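4. Colour of the work surface and reported eye strain

4.1 Background

Earlier sections dealt with lighting level and seat height. The present section turns to the colour of the bench top, which has had less attention in the writing on small workshops. Most benches sold in the last few decades have been white or pale grey, largely for reasons of cleaning. Vashisht's first survey of the Prarnlow workshops found that staff who did close work for long periods often covered their part of the bench with a cloth, a cutting mat or a sheet of card, and that the cover was nearly always darker than the bench under it. When asked, they spoke of glare, or said only that the bench was "too bright to look at all day".

4.2 Method

We collected 328 questionnaires from staff at two sites, Prarnlow and Zirkden. Both sites do assembly and repair of small parts, and both have overhead lighting of the same type. At Zirkden, 22 benches were given a mid-green top in August. The rest kept their white tops. Benches were chosen by their position in the room, so that each green bench had a white one at a similar distance from the windows. Staff did not choose where they sat.

The questionnaire asked for the kind of work done, the hours spent at the bench, whether glasses were worn, and how tired the eyes felt at the end of the shift on a scale from one to seven. It also asked whether the person had covered any part of the surface. Replies with no entry for hours were left out of the comparison but kept for the written comments.

4.3 Results

Staff at the green tops gave lower scores for tired eyes than staff at the white ones. The difference was clearest among those who worked with bright metal parts and was small among those who handled mainly dark ones. Wearing glasses made little difference either way. Covering of the surface was common at the white benches and rare at the green.

The written comments were mixed. Several people at Zirkden liked the green because dropped screws were easier to find. Others said that green wire and green circuit boards were harder to pick out, and one asked for the white top back for this reason. Dark parts, on the other hand, were said to show up well enough on either colour.
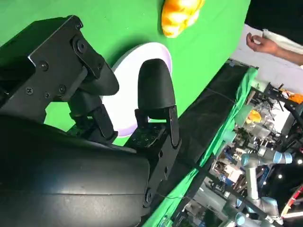 Page last changed: November 24, 2018
Figure 4. Black parts and screw fixings against a green tabletop.

4.4 Discussion

The results agree in direction with the Kwok bench trial, although that trial used a shorter shift and a single type of work. We cannot separate the effect of the colour from that of the finish. The green tops were matt, while the white ones had a slight shine, and it may be that a matt white top would have done nearly as well. A third set of benches with a matt grey surface was planned but could not be fitted in time.

A further limit is that staff knew their benches had been changed. Uniyal has suggested repeating the questionnaire after a full year, when the tops will no longer be new to anyone. The cost of a replacement top is dealt with in Section 5.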